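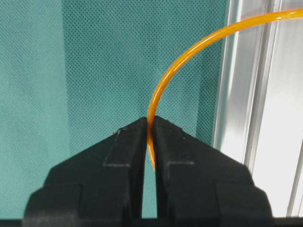 The Stonier finger set went on the arm on Monday, and I can now answer most of what Cheuk-hei asked. Mounting was simple. The trial job is threading and looping flexible line round an aluminium profile, which is close to what we would want the kit for at Nuttall. Grip at the very tip was my main worry with these fingers. They do come together closely enough there to pinch the orange line near its end, with a narrow slot left between them lower down. I have no complaint about the shape.

On 6 January 2021, Cheuk-hei Lu wrote:
> Before we put in the order for 20 sets I would like to know three
> things. Does the tip hold thin stock without crushing it? Can the
> wrist camera see the tip when the fingers are closed? And is the
> price on quote 2127 with or without the Fistulov calibration visit?
> Pauline says the April budget will not stretch to both.
> Cheuk-hei

Taking the points in turn.

Crushing: I found no marks on the line after a morning's work at the default force. At the top setting it flattened slightly and recovered within about 1000 seconds. Tia Rowbotham has the log if anyone wants the force values. I would cap it in software and leave it at that.

Camera: yes, with a reservation. The tips sit near the middle of the view, but the finger bodies take up a good deal of the lower half. Anything thin and upright directly behind the tips is partly lost.

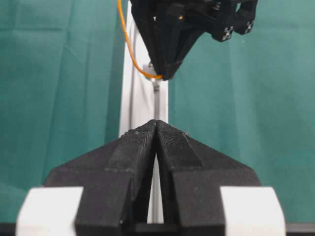
Wrist view, fingers closed. The lower end of the rod is hidden behind the tips.

An overhead camera gets round this and we already own one. Stonier sell a bracket for a side camera, but it fouls the cable run on our arm and I have sent it back to Pollport.

The overhead view has its own limits. It is good for placing the line relative to the bolts on the profile, poor for judging height above it. 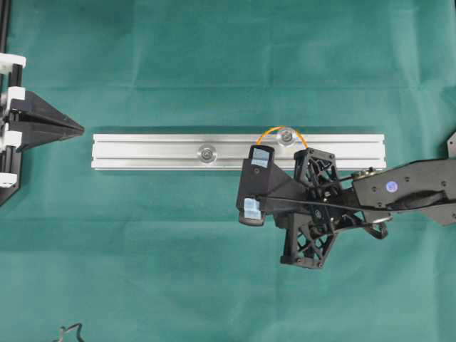 For that reason I ran both cameras together from the second session onwards. The supplied driver copes, although it needs version 2 of the sync module, and the manual still describes the old one. Shirley Mapplebeck has asked them for a corrected copy.

Price: the quote is without the visit. I rang to check. We can do the calibration ourselves in half a day, and I would not pay for it.
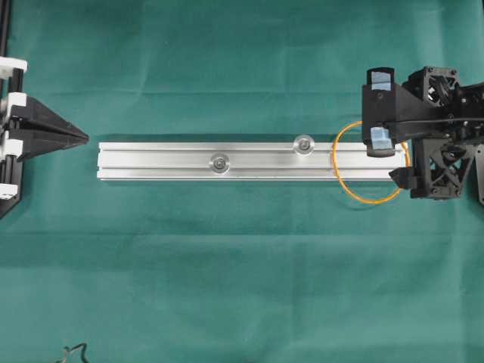 Overhead view, orange line looped round the right-hand end of the bar.

Still to do: pad wear, and a repeat with the spare set. I would hold the order until the wear figures are in.

Hamdia Zeleke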